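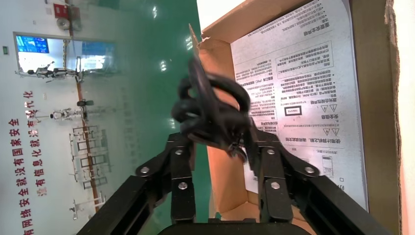
1/ Gripper day on the Bruvamel cell

Okay, a few of you asked how I look after the fingers on our packing arm, so I'm going to post as I go. Kettle's on, sleeves are up. The job it does is cable-and-bits work: black loopy thing gets picked up and goes in a cardboard box with the instruction sheet. Sounds easy, and it's a mongrel of a job for a two-finger gripper.

2/ First thing every time: arm parked, controller in manual, air and power isolated, my own lock on the isolator and the key in my pocket. I don't care if it's a two-minute job. The fingers on this one are linkages and linkages pinch.

3/ Then the bolts. Three on each finger that you can get at from the front, silver heads on black plates, so at least they're easy to find. I put a dab of yellow paint pen across head and plate when I've torqued them (it wears off, so don't go looking for it at the end of a run!). If the line doesn't line up next time, that one's been walking.

4/ Found one walking today, of course. Left finger, the one nearest the tip. Out it came, cleaned the thread, drop of medium threadlocker, back in. Please don't use the high-strength stuff on these. I did that once on the old Cernik unit and ended up drilling the bolt out on a workbench with a torch in my teeth.

5/ Play check. Hold the base with one hand, wiggle the fingertip sideways with the other. A tiny bit of give is normal on a linkage finger. If you feel a click, a bush has gone and no amount of tightening will fix it. Mine were fine this time, phew.

6/ Somebody asked about grease in the replies. Dry film lube on the pivots, wiped back hard. Wet grease and cardboard dust make a lovely grey paste that gets into everything and then onto the product, and then I get a phone call.

7/ Cardboard dust deserves its own post really. Boxes shed a heap of it, and torn flaps are the worst for it. I go over the linkage bars with a soft brush, then a vacuum with the skinny nozzle. No compressed air near the pivots, you're only blowing the fluff further in.

8/ Now the fun part, grip force. A looped part squashes, springs back and tries to roll out of the tips. Too light and it twists on the way over, too hard and you leave a flat spot. We've got 81 on the controller's force setting at the moment. That number means nothing on anyone else's gripper so please don't copy it!

9/ What helped more than force was where we grab it. The arm used to go for the middle of the bundle. Now it takes the loops where they cross over, and the tab is left sticking up out of the way. It was a one-line change in the Morkotden program and I'm still a bit smug about it.

10/ Approach height next. The box is the fiddly bit, because flaps have a mind of their own and one that's sitting proud will catch a finger on the way in. I bumped the pause point up 8 mm so the whole hand clears the rim before it moves across. Costs a smidge of cycle time. Worth it.

11/ Oh, and the sheet! If the paper's lying tilted in the box, the part can snag its edge going down and drag it. Slow the last bit of the descent and open the fingers gently. Ours used to fling open like a screen door in a southerly.

12/ Test run after any finger work: 5 cycles at crawl speed with my hand on the stop, then a full batch at normal speed. Today's batch was 264 and I stood there for the lot with a cuppa going cold. Two drops, both early on, both the same kind of roll-out at the tips.

13/ So I had another look at the tip pads and yep, the right one had gone shiny. Scuffed it lightly with a grey abrasive pad and wiped it with iso. No more drops for the rest of the batch. New pads are on order anyway, scuffing only buys you a week or so.

14/ Things I write in the log: which bolt moved, pad condition, force setting, anything I changed in the program and what it was before. That last one has saved my bacon more often than I'd like to admit.

15/ For whoever asked about spares, I keep a full set of finger bolts, two pairs of pads and one complete finger in a tub with the cell's name on the lid. The tub lives on the rack. If you borrow from the tub, tell me, I'm begging you.

16/ Next on the list is the wrist cable, which is starting to look a bit tired at the clamp. Might do a thread on Org's cable clips too if anyone's keen, I've got opinions. Right, lock off, key back on the hook, lunch.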